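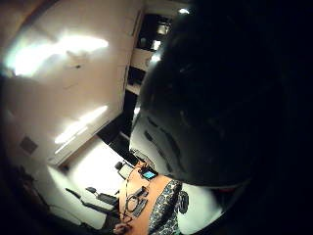 Phone on the desk, screen on.

Search the community Search All topics

Phone drops off the home wifi every time the screen locks

Posted by Bronden, July 2021

My phone loses the wifi within a minute of the screen locking. When I wake it, the connection comes back after 5 seconds or so of searching. With the screen on it never drops. The router is an Irkell, supplied by the provider when we moved to Nundthorpe, and the laptop in the same room stays connected all day.

I have restarted both devices, forgotten the network and added it again, and turned battery saver off. The fault is the same on charge and off. The router log shows error 663 against the phone each time it goes. I can't find that code in the manual. Is this the phone or the router?

Posted by tinshed

Mine did that, bought a new router, fixed. Might be worth asking your provider for a swap before you pay for one.

Posted by Kárason

I would not replace anything yet. I don't know that code, but a drop that only happens with the screen off is usually a sleep setting on the phone or an idle timeout on the router. Check the phone first. Look in the advanced wifi settings for an item called "keep wifi on during sleep" or similar, and set it to always. Some phones have moved this under battery, where it is listed per app.

If that changes nothing, log in to the router and look for the group key interval on the wireless security page. Mine was set to 200 seconds, and a sleeping phone would miss the renewal and get kicked off. I changed it to 3,000 and the drops stopped. Save, then restart the router — on mine the new value was ignored until I did.

Also check whether the 2.4 and 5 GHz bands share one name. If they do, give them separate names for a day and join the phone to the slower one only. If it holds there, band steering is the likely cause and you can switch that off instead.

Posted by Bronden

The sleep setting was already on always. The key interval was 200 here as well. Changed it, restarted, and it has held overnight. I have left the band names alone for now.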